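Open House at Cellosum: An Afternoon of Teaching by Hand

I took the early bus out to Presau and was at the door well before they let us in. Cellosum opens its training room to visitors once a year, and I have wanted to see it ever since a talk at the Gitville maker fair, where they spent 35 minutes on how you show a robot a chore and left me wanting another hour!

The short version: you do the chore yourself, holding a pair of grippers in your hands, and the motion gets recorded so a robot can learn from it later. One take is one try at the task, start to finish. Our group was 12 people, mostly teachers and hobby builders, and we were allowed to stand close and ask anything.

The room is brighter than I expected, with a huge window and trees outside. Footwear was the theme of the afternoon – insoles on the round wooden table, white slippers on a tan board on the floor. 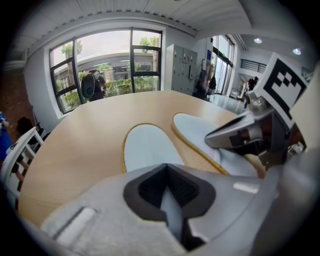
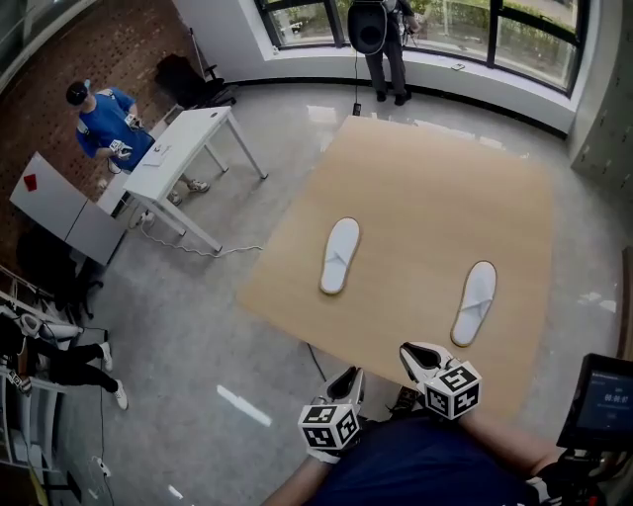 Trying it myself

Then came my turn, and I loved it. The grippers feel clumsy for the first minute. You want to twist your wrist the way you would with bare fingers, and the jaws just don't go there. I knocked one slipper clean off the board on my first go and pinched the second one by the very edge of the sole. By take 4 I had slowed down enough to get both of them side by side, toes the same way, and I was grinning like a kid.

Our guide had one tip that helped a lot: look at the spot you're going to grab before you move your hands. She also told us not to redo a fumble in a hurry. If the slipper slides, you calmly go after it and carry on, and the recovery stays in the recording. I asked how many takes a good operator gets through before needing a break, and she said around 8, then a stretch and some water.

Getting there

Take the Thongsuk line to the last stop and walk back past the gas station. Parking is tight. Wear shoes you can stand in, and ask for a turn early, as the line got long after 2 p.m. They plan to do it again in December, and I've already put my name down.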